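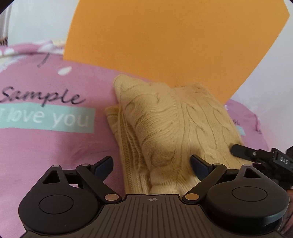 Cable-knit sweater, folded into a stack on the bed.

Knitwear Care and Storage: Frequently Asked Questions

Should I hang my sweaters or fold them?
Fold them. A knit on a hanger carries its own weight from the shoulders, and a heavy cable knit will grow longer over a season. Cardigans are no different, even with the buttons done up.

How do I fold a cable knit?
Lay it face down on a bed or table and smooth it with your hands. Bring each side in toward the middle, with the sleeve laid straight down over the back. Then fold from the hem up to the collar, in halves or thirds depending on the depth of your drawer. Turn it over so the front shows. Don't press the folds flat. A cable knit makes a thick bundle and should stay that way.

Is it all right to fold on the bed?
Yes. A fitted sheet is a good surface because it doesn't slide. Brush off lint and pet hair first. New dark or brightly coloured sheets should go through the wash before you put a pale knit on them.

How many sweaters can I put in one stack?
Up to 6 fine knits, or 2 heavy ones. Past that the bottom sweater gets creased and you will pull the whole pile apart to reach it.

Which Putura box do I need?
The Putura Low fits under most beds and takes fine and medium knits. The Putura Deep is for cable knits and anything with a large collar. Both are 400 mm wide. Measure your folded sweater before you order, as we can't exchange a box once it has been assembled.

Do I have to wash sweaters before putting them away?
Yes, even if they look clean. Moth larvae feed on wool that has skin oil or food on it. Wash according to the care label and dry flat. Leave the sweater out for another day after it feels dry, as ribbed cuffs and hems hold moisture longer than the body.

Can I use vacuum bags?
For acrylic and cotton, for a short time, such as a move. We don't suggest them for wool. The cables get flattened and can take a long while to come back.

My cream sweater has yellowed in storage. Can you fix it?
Sometimes. Our Zellance repair counter will look at it and tell you what cleaning is likely to do before any charge is made. Old perspiration marks are harder to lift than general yellowing.

When should I pack away winter knits?
Most of our customers do it in June and take everything out again in the fall. Air each piece for a few hours before wearing it.

What do I do about pilling?
Use a sweater comb on fine knits, with the fabric lying flat. On cables, pick the pills off by hand or snip them with small scissors. A comb will catch on the raised stitches.

Who do I contact if my question isn't covered?
Write to Erhan Çınar at the repair counter and include the fibre content from the label. Replies usually take 2 business days.

Last updated: September 30, 2020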